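**Aton 5 or Akov Mini as a second phone? Budget £200**

**pelham_road**

My old Odov won't hold a charge past lunch and I need something to replace it. I've got £200 and not a penny more. I use it for calls, maps, the bank app and a bit of radio in the kitchen. No games.

Hayes have both the Aton 5 and the Akov Mini in stock at the same price. The Aton has the bigger screen. The Akov is smaller and has a headphone socket, and it's promised updates for longer. I tried both in the shop but you can't tell much when they're bolted to the counter. 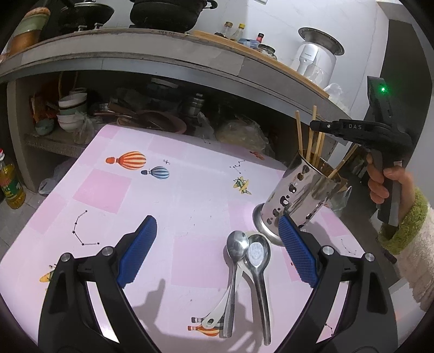
*Spoons on the tablecloth.*

Has anyone here lived with either of them for more than a few weeks?

**tin_whistle**

Aton 5 since September. Battery gets me through a day and a half. The screen is fine indoors and poor in bright sun. Mine has had two updates and the second one made the fingerprint reader slower. It still works, you just have to hold your thumb there a bit longer.

The charger is not in the box. Factor that in if your Odov one is the old plug.

**A_Laryea**

I have the Akov Mini and I'd pick it again. It fits in a coat pocket and the headphone socket matters to me. The maker says the battery is good for 1,000 charges before it drops off. I can't check that, but mine is no worse than when I bought it.

Weak point is the signal. At home I get one bar upstairs where my husband's phone gets three on the same network.

Abena

**pelham_road**

That's useful, thanks. The signal might be a problem as we're at the bottom of a hill. What's the speaker like on the Akov? It'd be on the worktop most evenings while I cook.

**A_Laryea**

Speech is clear. Music is thin. For the radio news I have no complaints.

**grommet77**

I don't agree with the above. I had the Akov Mini and took it back. The speaker buzzed on anything above half volume, and the replacement did the same. Hayes were decent and gave me the money back, but that was two trips into town.
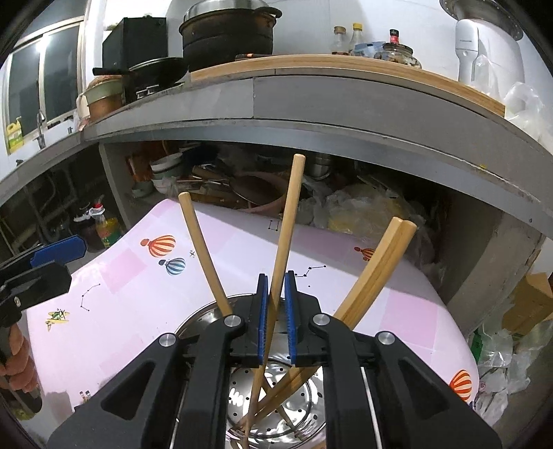
The Aton has a louder speaker and that's why I ended up with one. It sits along the bottom edge, so if you lay the phone flat on a folded cloth it goes muffled. Stand it up against something. The grille is rows of small holes, same idea as the steamer tray in that pot, only tiny, and they fill up with flour if you bake. A soft dry toothbrush clears it.

**A_Laryea**

Mine doesn't buzz at any volume. Did you have the case on? The cheap rubber one covers half the grille.

**grommet77**

No case on either of them.

**tin_whistle**

Could be a bad batch. I wouldn't write off the whole model over two phones from the same shop.

**grommet77**

Two out of two is enough for me when it's my money.

**Fionnuala M**

Fionnuala Mac Mathúna here, long-time reader, don't post much. Before you buy either, check your bank app. My sister's Aton was fine with hers but mine wanted a newer version of the system than the Aton had on it out of the box. It took an evening of updating before it would open. The Akov came with the newer version already.

Also ask Hayes if they'll fit a new battery in the Odov. They did my dad's while he waited and he's still using it.

**pelham_road**

I hadn't thought of that. The Odov is glued shut and I assumed it couldn't be done. I'll ring them before I spend anything.

**tin_whistle**

It can be done but the back doesn't always seal properly afterwards. Keep it away from the sink.

**pelham_road**

Rang Hayes. They'll do the battery but they have to send off for the part, and they want to keep the phone while they wait for it. I can't be without one for that long, so it's a new phone. Leaning towards the Aton because of the hill. I'll take my SIM in and ask if I can try it in the doorway first.

**A_Laryea**

Ask them to let you try the Akov as well while you're there. They let me.

**grommet77**

And turn the volume right up.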